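About Tindorari

Tindorari is a shared workshop in two joined garages. We build, wire and program robot arms at hobby scale, and we have 16 members. Frans Groen and Graziella Cirillo started it after the two of them had filled Frans's own garage with a bench nobody could get a car past.

The main build is a two-arm table called Pesov. Both arms bolt to plates at one edge of the tabletop, and the work is ordinary kitchen stuff: eggs, bottles, cartons, bowls and trays. We chose groceries for their awkward shapes and odd weights, and they're easy to replace from the shop on the corner.
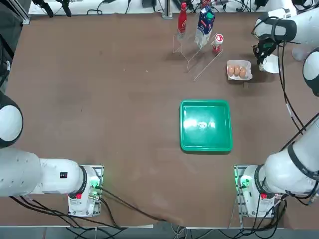
Do I need to know how to program before I join?

Most members didn't. Petronella Radebe runs an introductory night in October that starts with cable ties and crimping, and the software comes later.

Pesov has taken 332 hours of logged bench time so far. A good part of that went into cabling, which Berwyn Bellis has redone twice and would like to redo again. The current task list covers picking up, placing and sorting, with the drinks rack counted as the hardest station – the steps are clear plastic and the arms have to work at several heights.

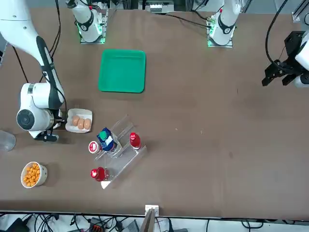 Pesov set up with the drinks rack, eggs and cheese puffs.

Membership is $152 a year and covers power, shared tools and a shelf. Large parts are bought by whoever is leading the build, and they stay with the build when that person moves on. We keep a notebook for each project and ask people to write in it before they go home, even if the entry is only a line.
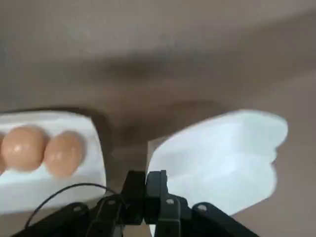

The notebooks are on the shelf by the side door and any member can read them. Gaetano D'Amico is typing up the older ones, beginning with Plornunetti, our first single arm.

The workshop opens at 6 p.m. on weeknights. Visitors are welcome – please wear closed shoes and knock at the side door, as the roller door stays down.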